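Iltness Handling Trials: Gripper Comparison, Pre-Session Inspection Checklist with Comments
Form 4, hand-held units. April round.
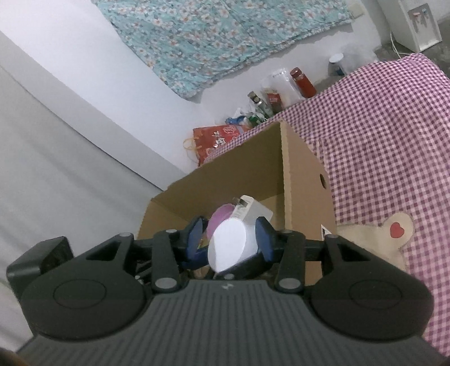
This checklist is to be completed for each gripper before it is admitted to the comparison between the Vela and Cilon finger sets. Both sets are fitted to the same pattern of hand-held body, and the inspection is intended to establish that any difference in the results arises from the fingers and their pads. The inspector should work from the body forward: housings first, then the linkage bars and their pivot caps, then the pins at the front of the arms, and last the pads. The test load is a mixed box of household items in an ordinary cardboard carton, set beside a soft surface. Smooth white containers are of particular interest in this round, and the one between the dark blue pads, tilted and with its rounded end towards the operator, is the kind of presentation on which the inspector's comments on pad contact are most needed.

Results are entered as Pass, Pass with comment, Hold or Fail. A unit on Hold may not be used until the item has been inspected a second time. Comments below are those returned for the blue-pad unit unless stated otherwise.

SECTION A. BODY AND HOUSINGS

A1. Ribbed body free of cracks and burrs.
Result: Pass.

A2. Housings seated evenly on both sides, with no visible gap at the join.
Result: Pass with comment.
Comment: Slight movement felt in the left housing when twisted by hand. Within the limit. To be checked again at the end of the session.

A3. Screw above the ribbed section present and tight.
Result: Pass.

A4. Side attachment secure.
Result: Pass with comment.
Comment: The attachment on the left side moves the balance of the unit towards the operator's left hand. Both finger sets must be tested with it fitted. Results taken without it are not to be entered in the comparison table.

SECTION B. LINKAGE AND PIVOTS

B1. Pivot caps clean and fully home.
Result: Pass.

B2. Linkage bars straight and moving together through the full stroke.
Result: Pass with comment.
Comment: The right bar lagged on the first 4 closures and then moved freely. Inspectors are asked to record the number of closures made before the bars run together. The same effect was noted on the Cilon set in the previous round, where it persisted for longer.

B3. Front pins not proud of the arms.
Result: Hold, then Pass on second inspection.
Comment: One pin stood slightly high and could have caught on packaging. It was pressed back and the check repeated. Thin bags and wrappers are the most likely items to snag, and a unit with a raised pin should not be put into a mixed box.

B4. No grit, thread or packaging in the arm cut-outs.
Result: Pass.

SECTION C. FINGER PADS

C1. Pads matched in colour, batch and hardness.
Result: Pass.

C2. Pad surface free of nicks, glazing and residue.
Result: Pass with comment.
Comment: Faint glazing at the lower edge of the right pad. The pads had completed over 2310 closures at the time of inspection. The Ozoliņš bench procedure asks for replacement when glazing reaches the centre line, and it has not done so.

C3. Backing firmly bonded.
Result: Pass.

C4. Pads meet squarely when closed without a load.
Result: Pass.

C5. Pads conform to a curved item held at an angle.
Result: Pass with comment.
Comment: Contact on rounded containers is good where the item lies across both pads. Where it is taken near one end, the grip depends largely on friction and the item tends to turn. This was observed with both finger sets. The Vela pads allowed less turning, though the operator needed a firmer squeeze to reach the same hold. The trial is not yet long enough to support a preference.

SECTION D. TEST AREA AND LOAD

D1. Box sound, open at the top and stable when pushed from the side.
Result: Pass with comment.
Comment: The box should be replaced once the walls begin to bow. A softened wall gives way when an arm rests against it and makes reaching into corners appear easier than it is.

D2. Box contents varied in shape, finish and colour.
Result: Pass.
Comment: Dark items low in the box remain difficult to judge by eye when the gripper is above them. Operators should not shift the upper items by hand in order to see.

D3. Placing surface suitable.
Result: Pass with comment.
Comment: Checked fabric is accepted. Folds should be left as found between attempts, and items placed on a fold are to be scored in the usual way.

D4. Items outside the box clear of the working area.
Result: Pass with comment.
Comment: The row along the wall may remain in place. It is useful background for the camera comparison, particularly the clear plastic and the glass, and should not be rearranged between the Vela and Cilon runs.

D5. Liquids and electrical leads kept clear of the operator's path.
Result: Pass with comment.
Comment: The water dispenser and its cable are beyond the placing area. The operator should stand on the near side throughout and should not reach across towards the cable.

SECTION E. RUN CONDITIONS

E1. Equal number of attempts assigned to each finger set.
Requirement: 50 attempts per set, with a rest for the operator after the first half.

E2. Order of finger sets alternated between operators.
Result: Pass.

E3. Dropped items recorded by cause.
Comment: The present codes are slip, snag, collision and release. Several inspectors have asked for a separate code for items that turn in the grip and are still placed. Until a code is issued, these should be entered as successful, with the word "turned" in the remarks column.

E4. Closing force reading taken before and after the run.
Result: Hold.
Comment: The second reading was not taken. The run may be kept for visual review — it may not be used in the force comparison.

E5. Lighting left unchanged during the run.
Result: Pass.

SECTION F. OUTSTANDING ACTIONS

F1. Repeat A2 at the end of the session and record the result on this form.

F2. Inspect the right pad again after a further 40 attempts and mark the extent of the glazing on the pad diagram.

F3. Repeat the force readings for the run held under E4.

F4. Confirm that the Cilon set has been inspected with the side attachment fitted. The form received does not state this.

Completed forms are to be kept with the gripper until both finger sets have been run, and then passed to the Iltness trials office with the attempt sheets attached.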